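Week 7: Gathering examples for the wire sorting task

Notes to go with the second lab. Please read them before you come, as the lab time is short and the sheet we fill in is long.

7.1 What we are collecting

In the last lecture we spoke about a policy as a function which takes what the cameras see and where the joints are, and gives back where the joints should go next. This week is about where the examples for such a function come from. We do not write the motion down. A person moves the arms by hand through a pair of leader arms, the follower arms copy, and everything is recorded. One recording from start to finish is called an episode.

The task for the Tonau cell is sorting of wires by colour into baskets. It sounds like an easy task and for a person it is. For a learning system it is a good exercise, for the reason that wire has no fixed shape. A block can be described by a position and an angle. A tangle of wire cannot, and two tangles are never the same. So the examples must cover many shapes, and the only way to cover them is to put many shapes on the floor of the cell.

Each group collects 80 episodes. Together with the recordings of former years this brings the Tonau set to over 2,000, enough to compare training on a part of the set with training on the whole.

7.2 The start of an episode

An episode begins with the wires to be sorted lying on the floor, where at least one arm can reach them without stretching. Both arms must be at rest for one second before the operator begins. If you start while an arm is still moving, the first frames teach the system that every episode begins with a motion which has no cause in the scene.

Change the start between episodes. Move the tangle left and right, turn it, pull it open a bit, press it together a bit. Students like to put it always in the same comfortable place, and then the policy learns the place and not the wire. I ask you to write the starting zone in the log, so that we can see afterwards which zones are missing.

The baskets also may change position between blocks of episodes, but not within one block. What lies already in the baskets may stay there. A basket with some wire in it looks different from an empty one, and the policy must meet both.
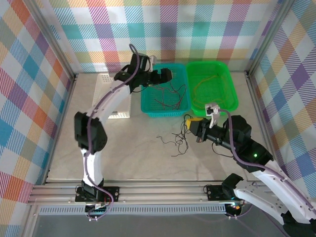 Hemant Joshi objected at this point in the lecture that if the operators change the start on purpose, the set no longer shows what the cell would meet in ordinary use, and the numbers we get from it will be too pessimistic. It would be better, in his opinion, to drop the wires from a cup and accept whatever comes.

This is a fair objection and I want to answer it in two parts. For the test episodes he is right. There we do drop from a cup, and nobody touches the wires afterwards. For training I still prefer the arranged start. Rare shapes are by definition rare, and with 80 episodes from a cup you may see a tight knot once or never. When the policy then meets one in the test, it has nothing to lean on. If you want to read more on this question, look for the terms "coverage" and "distribution shift" in the reading list.

7.3 During the episode

Some habits which make an example useful:

Move at an even speed. Not slow, but even. Long pauses are the most common fault in student recordings. The operator stops to think, and the system learns that at this place one stands still. In one set from the Grarnus exercise the trained arm waited above the basket for 23 seconds, and it was quite correct in doing so, as its teachers had done similar things.

Decide before you start which arm will grasp. If you change your mind in the middle, stop the recording and discard it.

Keep the idle arm still, and outside the path of the other. Both arms are recorded all the time, also the one you are not thinking about.

Approach wire from the side with the fingers open wider than you believe is necessary. Thin wire slips, and a second attempt is all right. A recording with a missed grasp followed by a good one is a valuable example — it shows the way back from an error. A recording with five missed grasps is not, and should be discarded.

Do not look over the edge of the cell with your head or reach in with your hand. Operate from the screen. If you use information which the cameras do not have, you teach something that cannot be learned. 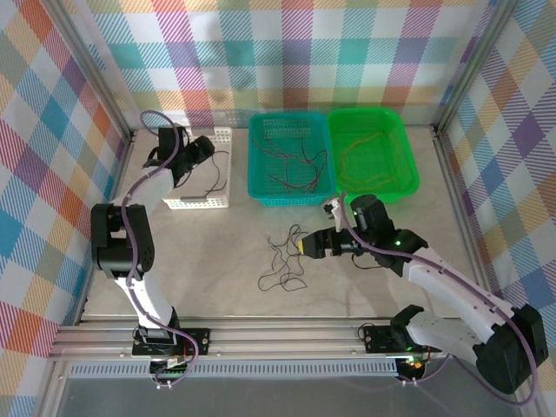

Release low. The fingers should open when the wire is already below the rim of the basket, otherwise a loose end stays hanging outside and the next person must decide if this counts as success. Our rule is that it counts when the larger part of the wire rests inside. Write "partial" in the log if you are in doubt.

7.4 The log

For every episode, fill in the following fields in the Landisero sheet:

Episode number
Operator (initials)
Starting zone
Wire colour and target basket
Arm used
Result: success, partial, fail
Remark

Fill it in directly after the episode. From memory at the end of the session it is always wrong, mine also.

Failed episodes are kept, with the label. We will need them in Week 9.

7.5 To prepare

Read the Kim handout, the first two sections. Then write half a page on this question: two operators sort equally well, but one always grasps with the left arm and the other with whichever is nearer. What happens when we train on both together? Bring it in printed form.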